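Kristaps Stankevičius has been taking computers apart for a living long enough that he no longer looks at the front of one. "The front tells you what the marketing people were thinking," he says. "I turn it on its side and take the panel off."

We met on 7/6/21 at Gromden, the refurbishing shop where he runs the desktop line. The shop took in 3326 machines last year, most of them office towers from schools and insurance companies. Those that can be saved are sold on through Custell, a reseller in the next county. The rest are stripped for parts.

He starts with the small boards and chips, the pieces people lose or bend. They get a seat of their own on the bench, a pocket or a slot, and they stay there until somebody needs them.

"A processor has a right way to sit," he says. "If you can't put it down properly, don't pick it up. I had a new guy in February who kept them in his shirt pocket."
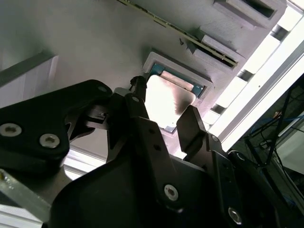

## "Take the cables last"

Stankevičius learned the work from Lorenz Oberholzer, who retired from Gromden two years ago and still comes by for coffee. Oberholzer had one habit that stuck with the whole shop. He left the wiring alone until everything around it was understood.

"People see a mess of cables and want it gone," Stankevičius says. "Lorenz made me wait. Look where each one goes, then unplug it. It takes longer the first week and after that it doesn't."

His own order is written on a card taped inside a cabinet door: power off and cord out, panel, memory, cards, drives, then processor. He admits that he skips around when the case is an awkward one. Small towers from Loler, which he sees a lot of, hide a screw under the front foot, and he does that one first so he won't forget it. 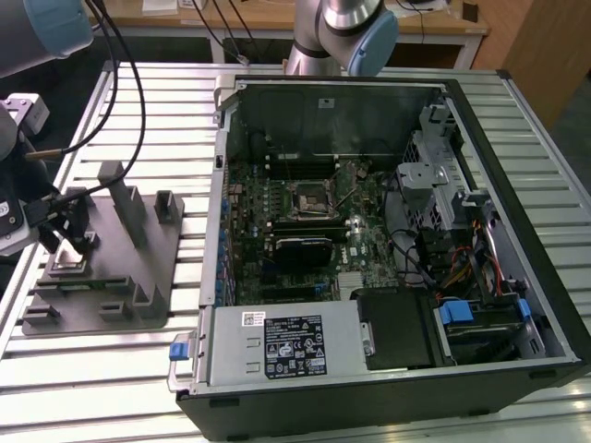

Asked which machines he likes to see come in, he doesn't need to think. He wants the plain office models, bought by the hundred and kept under a desk. They were built so that a company technician could get in and out fast, and he benefits from that years later. Blue plastic is his favorite sign, like the two release latches in the lower corner of the open case, by the drive bay. "Blue means touch here," he says. "I can teach somebody that in a minute." An empty socket like the one on that board makes him more careful. He wants the processor's whereabouts written down, and he wants nothing dropped on the contacts.

## What gets kept

Memory and drives bring in the most money. Power supplies are tested and about half go back on the shelf. Cases are the trouble. Gromden has 372 of them stacked in the back, and the scrap buyer, Wijesinghe, only sends a truck when there is a full load.

"I'd rather sell a whole computer," he says. "Somebody's kid does homework on it. A pallet of steel is just a pallet of steel."

He has a stack of towers to finish before the end of the week, and he goes back to them before I have my notebook closed.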